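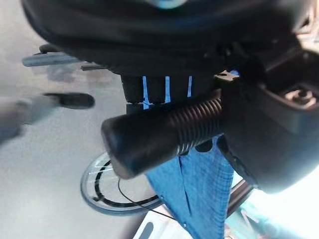 **Figure 12.1** Ribbed black rod and blue checked fabric.

# Chapter 12. The Folding Wheelchair at the Bedside

A folding wheelchair is kept next to a bed for one purpose: moving a person out of the bed and back again. It spends most of the day unoccupied, and most of the faults that matter during a transfer can be found while it is empty. This chapter covers the parts of the chair, its placement, and the check carried out before use. Lifting technique is treated in Chapter 13.

## 12.1 Parts and terms

The names below are used throughout the rest of the book. Local names vary, and students on placement should learn both.

- **Sling.** The flexible fabric that carries the user's weight. A sling stretches with use, and a stretched sling tilts the pelvis.
- **Side frames.** The two rigid assemblies that carry the wheels and armrests.
- **Push handles.** The rearward ends of the back posts, fitted with grips. The ridges on a grip collect dirt and are cleaned with a brush.
- **Hand rims.** The outer rings on the rear wheels, used for self-propulsion.
- **Casters.** The small front wheels. They swivel, and their position at rest affects how the chair first moves.

Left and right are always given from the point of view of a seated user. An attendant standing behind the chair shares that point of view; one standing in front does not.

## 12.2 Opening and placing the chair

Open the chair on clear floor, away from the bed. Press down on the seat rails with flat hands, fingers turned inward, until the frame is fully spread. Fingers curled around the rails will be trapped between the rail and the side frame.

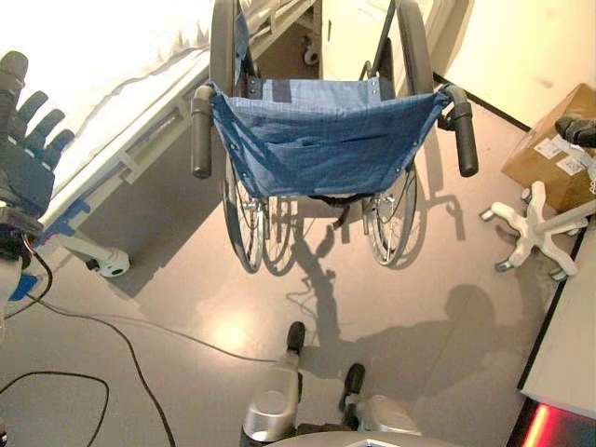

Once the frame is spread, the chair is brought to the bed and set at a slight angle to it, on the user's stronger side. Both brakes are applied. The bed brakes are checked at the same time - a locked chair beside an unlocked bed is a common finding in incident reports. Side rails are lowered last, after the chair has been tested by pushing on one armrest.

Footrests are swung away or removed. A footrest left in place shortens the step the user can take and is a trip point for the attendant.

## 12.3 The pre-use check

At Stodholm, the training unit from which the exercises in this chapter are taken, 873 checks were recorded in one year. Loose grips were the fault most often written down. The procedure used there has 8 steps and is given in full in Table 12.2. It starts at the push handles and works forward.

A grip is tested by twisting it and then pulling it straight back. Any movement along the tube takes the chair out of service. Fabric is checked at its fixings, where tears begin, and along the folds.
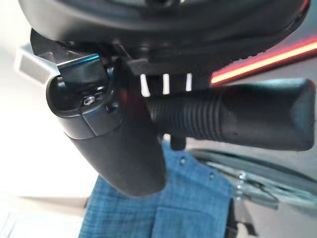
Aroha Grimshaw objects to the order of these steps: "I would start with the brakes every time. If you are called away after two minutes, the brakes are what you want to have done." Her order is acceptable where a unit has adopted it in writing. Exercise 12.4 asks the student to compare the two.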